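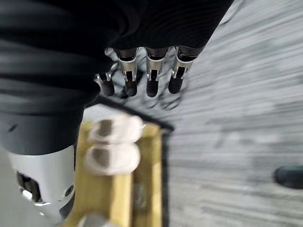 **What goes on the bottom shelf and what goes on top?**

White slippers go on top and colored ones underneath, and the pairs stay together.

This page is about one corner of the house: a gray striped carpet, a pale armchair and a rack for slippers. It replaces the old hallway page, which had grown too long. Updated Nov 30, 2014.

The corner used to hold a tall cupboard that came with the house in 1989. It was deep and dark, and shoes went in at the front and were lost at the back. We took it out in July and left the space empty for a few weeks to see what it needed. The answer was a seat, somewhere for slippers, and not much else.

The rack has a black metal frame and light wood shelves. It was sold under the Flestotix name and came flat in one box. The shelves are open on all sides, so dust falls through to the carpet and the vacuum gets it. A solid cupboard never allowed that.

A few notes on the carpet, as people have asked. It is the Fortin stripe in gray, bought as a remnant. The fitter wanted to run the stripes the other way and we said no. It hides lint well and shows every crumb. We vacuum along the stripes first, then across them. Heavy furniture leaves dents, and those come up with a damp cloth and a spoon.
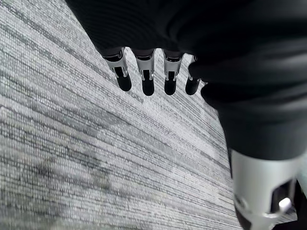

## Slippers and seat

We keep indoor slippers for the family and for anyone who visits. Outdoor shoes stay by the front door and don't come near this rack. The rule is simple enough that children follow it - most of the time.

Pairs are set down side by side. If a pair is worn through it goes out the same day, and the replacement takes its place on the shelf. White ones get wiped with dish soap and warm water. The pastel ones can take a little more wear before they look tired. 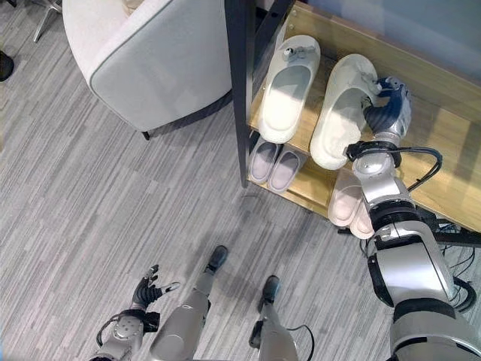 White slippers on the upper shelf, lavender and light pink on the lower one.

The lower shelf is the one that gets messy. Pairs drift apart there and end up pushed against each other. Once a week we take everything off, wipe the wood with a barely damp cloth and put the pairs back. It takes six minutes if you don't stop to do anything else.

The armchair came later. We had an Ondano two-seater here first, and it blocked the way through. A single chair leaves room to walk past and is all you need for putting on a slipper. The filling in the seat is Bultex foam, on the firm side, and it has kept its shape so far. Fabric this light does mark, so we go over the arms with a clothes brush and treat spots as soon as we see them.

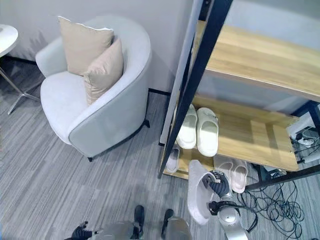
The barrel chair with its two beige pillows, and white slides on the rack beside it.

Still to do: felt pads under the chair legs, and a better lamp for winter evenings. The next page covers the coat hooks.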